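打印本页 | 用电子邮件发送

Hudgate 社区步行小组 会议记录
2022年9月

主持:Dariusz Brzozowska
记录:步行小组秘书

一、上次记录
上次会议的记录已经读过,大家没有修改意见,通过。

二、八月活动回顾
八月我们走了三次。去 Trondthorpe 的那一次参加的人最多,有十多人。路线的后半段树荫很少,有几位成员觉得太晒。主持人建议,以后夏天走这条路线,出发时间提早到早上8点。同意。
另外有成员提出,休息的地方离厕所比较远,对年纪大的人不方便。秘书会再看地图,找一个别的休息点。

三、帽子
小组讨论了要不要统一帽子。有人希望颜色鲜艳,在路边走比较安全;也有人认为浅色的旧帽子已经很好,不需要花钱。讨论的时间比较长。最后决定不统一购买,每人戴自己的帽子,但是必须有帽檐。
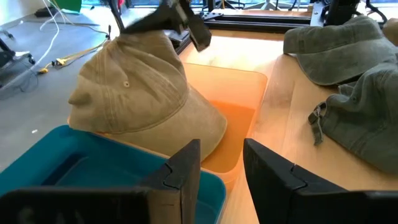
卡其色棒球帽,帽檐弯曲。

四、秋季路线
收到两个建议。第一个是沿着河走到 Sepúlveda 花园,路比较平,来回大概要半天。第二个是 Trondthorpe 的山坡路线,风景好,但是下雨以后很滑。投票结果:先走河边路线,山坡路线等到天气稳定再定。
Dariusz 会提前走一遍河边路线,特别要看一看小桥那里是否还在修。

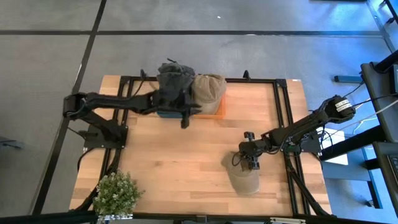

如果小桥还没有开放,就从北面的马路绕过去,这样路程会长一点,需要提前告诉大家。不能走长路的成员可以在花园门口等候,和大家一起喝茶。

五、报名方式
现在有人打电话报名,有人在 Clasora 上报名,名单常常对不上。决定从下一次活动开始只用 Clasora。不会使用的成员可以请秘书代为填写,最晚在活动前2天提出。

六、其他事项
1. 急救包里的创可贴快用完了,由秘书补充。
2. 有成员问可不可以带狗。河边路线可以带,但是必须拴绳。
3. 上次有人把一把蓝色雨伞忘在茶室,请失主与秘书联系。

七、下次会议
时间待定,秘书会在 Clasora 上通知。会议在上午10点结束。

打印本页 | 用电子邮件发送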